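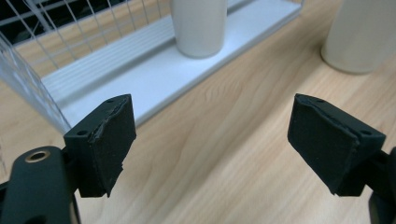
Subject: Re: [finishing] Haze under waterborne topcoat on light wood tops

List,

Replying to the 10th July post from the Pirwood shop. I've trimmed it to the parts I can answer.

> We are finishing a run of 12 table tops for the Vasilakis café job. Schedule is one coat of dewaxed shellac, scuff, then three coats of waterborne polyurethane, sprayed. Four of the tops have a milky haze that shows only at a low angle. The rest are clear. Same can, same gun, same day.
>
> Shop was at 60 percent humidity. We waited 90 minutes between coats, which is what the data sheet asks for. The hazy tops were all on the lower shelves of the rack.
>
> Two questions. Is the haze in the shellac or in the poly? And can we fix it without going back to bare wood?

First question. The rack position is the most useful thing in your report. Lower shelves get the coolest air and the least of it. A 90 minute recoat time on a data sheet assumes moving air at room temperature on both faces of the panel. With tops stacked on a closed rack, the water leaving each panel sits in the gap under the shelf above, and the film can skin over while there is still water and solvent in it. Put the next coat on top and you slow the escape further. The result is a haze in the poly, usually in the second coat.

Blush in the shellac is possible but less likely. It tends to show within minutes, and you would have seen it when you scuffed. To check, pick a hazy top and wipe a small spot on the underside with denatured alcohol, assuming you coated both faces. If you sanded through to the shellac first and the haze clears at once, the shellac is at fault. If nothing changes, look at the poly.

Second question. It depends on how long ago you sprayed. Haze from trapped water often fades by itself over several days if the panels are stood on edge with a fan across the room (not pointed at them). I would do that before touching anything. Write down the date and look at the tops under the same lamp, at the same angle, each morning. Daylight is too variable for this.

If it is still there after a week:

1. Clean the surface with water and a drop of dish soap. Rinse, dry.
2. Sand with 320 on a soft pad, taking off the last coat only. Vacuum, do not use a tack cloth. Some of them leave wax or oil and you will get fisheyes.
3. Look at it wet. If the haze disappears when wiped with water, it was in the top surface and you can recoat.
4. If the haze is still visible wet, it is deeper. Keep sanding in stages and check each time. Stop before the shellac.
5. Spray thin. Two light coats will dry faster than one heavy one, even with the extra handling.

A wet film gauge is worth having for step 5. I had been spraying by eye for years and was laying down close to double what I thought, mostly at the ends of the pass where I slowed down to turn around.

On the humidity: 60 percent is not out of range by itself. What matters is humidity at the panel, and a wall gauge by the door will not tell you that. I hang a cheap sensor on the bottom shelf of the rack. When I did this in March for the Alilico shelving, the bottom shelf read well above the wall gauge for most of the afternoon and only came down after I pulled every second shelf out. I have left them out since and had no haze on light wood. Dark stains are another matter — they show everything, and I still get an occasional bad one.

One more variable that was not in the post: did the four hazy tops come out of the same bundle? If the boards came in from a cold store and went straight to the spray booth, the wood itself may have been colder than the air. An infrared thermometer reading on the bare face before the first coat would settle that for the next run.

I would not add retarder. It gets suggested here every time haze comes up, and it does help flow in hot dry weather, but it lengthens the time the film stays open and that is the opposite of what a crowded rack needs.

For the archive, somebody asked last month about the old Filloletti cross-linker notes. I have a scanned copy, 432 KB, legible except for the last page. The pot life table is on page two. Write to me off list, the server strips attachments.

If Pirwood could post the film thickness and the fan arrangement, I will compare against my own log.

— list member, spray and rubbing section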